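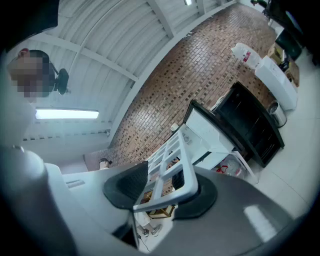 According to Mahmoud Cherkaoui, the correction should have carried the same prominence as the original report, and he asked that this be recorded before the checklist was completed. His request is noted under item 2.

Stusadport Press Standards Panel
Accuracy and Sourcing Checklist – Political Coverage
Publication inspected: the Covano Courier
Date of inspection: 5 November 2019
Articles examined: 18

1. Anonymous sources
Result: Partly met
Comment: In 4 articles on the Correia harbour inquiry, a claim rested on one unnamed official. The editor's written approval was on file for three of them. The fourth had been given by telephone and no note was kept.

2. Corrections
Result: Not met
Comment: The report that the council had spent its reserve without a vote ran on the front page. The correction ran on an inside page, 488 words into a column on other business.

3. Headlines
Result: Met
Comment: All headlines were supported by the text beneath them. One was changed online after publication – the change was marked and timed.

4. Right of reply
Result: Partly met
Comment: Councillors were given until the end of the working day to respond. The Flarkier residents' group received its questions after the pages had closed.
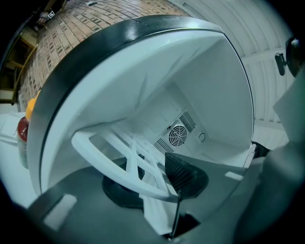 An hour is no time at all to answer a charge of misusing public money, one reader wrote to the Panel, adding that the paper had printed "declined to comment" all the same. The inspector upheld this point.

5. Separation of news and opinion
Result: Met
Comment: Leading articles were labelled in print. The label is missing on small screens.

6. Reader complaints
Result: Met
Comment: Some 1,000 complaints are held in the register. Those sampled had been answered in writing.

Action required: items 1, 2 and 4. The publication is to reply in writing, and a second inspection will take place in January.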